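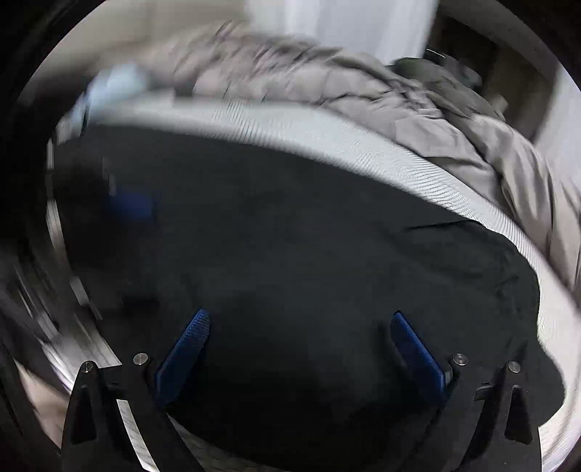

How to Test a Chore Robot on a Bed Before You Believe the Video

Every season another company posts a clip of a machine making a bed, and every season people ask me whether they can stop making theirs. My answer is still no, but you shouldn't take my word for it any more than you should take the company's. If you can get an hour with a machine, at a showroom or a lab open day or through a home trial, you can find out for yourself with things you already own. Dark cloth is a good place to start. A black piece spread over a bed has very little on its surface for a camera to hold on to, just some soft wrinkles, and with a rumpled gray comforter bunched up behind it the machine has to work out where one thing stops and the next one starts. You do that without thinking. Most of the machines I've tried it on stall or grab at the wrong layer.

I wrote this after sitting through the Dandcombe open house in April, where the bed was made with a crisp white sheet, laid out flat, by a machine that had clearly met that sheet before.

What you need

A bed or a padded bench
One dark sheet or large dark garment
One comforter, the puffier the better
A watch
Somebody from the company who has agreed to keep their hands in their pockets

Step 1. Ask what the number means

Jurach advertises 2,662 completed folds for its home arm. Fine. Ask how many were attempted, whether the cloth was always the same cloth, and who put it back between tries. If the rep doesn't know, write that down. A success count with no failures next to it tells you how long they left the thing running.

Step 2. Mess up the bed yourself

Don't let them lay it out. Throw the dark cloth down, push the comforter toward one end and walk away. Leave in the folds you happen to make. If you're asked to "just straighten that corner," the corner is part of the test, so say no politely.

Step 3. Watch the approach

Open fingers over a bed look impressive and mean very little. You want to see where they come down. Fabric in the middle of a bed gives a two-finger gripper nothing to close on except a wrinkle, and a pinched wrinkle moves the wrinkle. A machine that knows its business goes looking for an edge. One that doesn't will poke at the middle, lift a little tent, drop it and try again. Give it 20 minutes. I know that's generous.

Step 4. Make it take an edge

Now let the hem hang over something with a different surface. I like a white mesh cover with a honeycomb pattern, with charcoal cloth draped across the top. The color contrast is a gift to the camera, and the pads have a real edge to close on. This is about as easy as I'm willing to make it. Look closely at the pinch. Ridged pads can bite a hem well enough, but check whether they've taken the cover along with it. Have the machine lift a couple of inches and see what comes up. 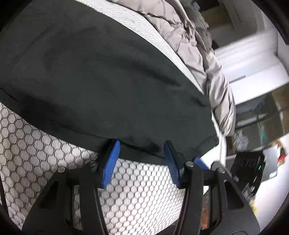
Step 5. Add the puffy thing

Heap the comforter beside the dark cloth so they touch. Ask for the dark cloth only. Then ask for the comforter only. Quilting squashes when you grip it and slides when you pull it, and the far side goes wherever it likes. The Angelovski machine handled the first request for me and then spent the second one hauling a single puff around while the rest stayed put.

Step 6. Time the whole job

Start the watch when the request is made and stop it when you would call the bed made. Planning pauses count. So do resets. If a person touches anything, stop and mark it as a fail, even if they say it was for safety. Almost 24 minutes is my best result so far, on a twin bed, and the comforter was sideways.

Step 7. Do it again tomorrow

Different light, different cloth, same bed. Iltlow's people balked at this one, and I left without a second run. You're being asked to picture this machine in your bedroom for years, so a second day isn't much to ask for.

Scoring

I used to grade out of 100 and gave it up, as it made bad runs look like decent school marks. These days I write one line: would I have to remake this bed? So far the line has said yes every time. Picking up a hem is real progress and I'll credit it. It's also the first two seconds of the chore.

If you run the test and get a different answer, send me the full recording, with no cuts, and tell me who laid out the sheet.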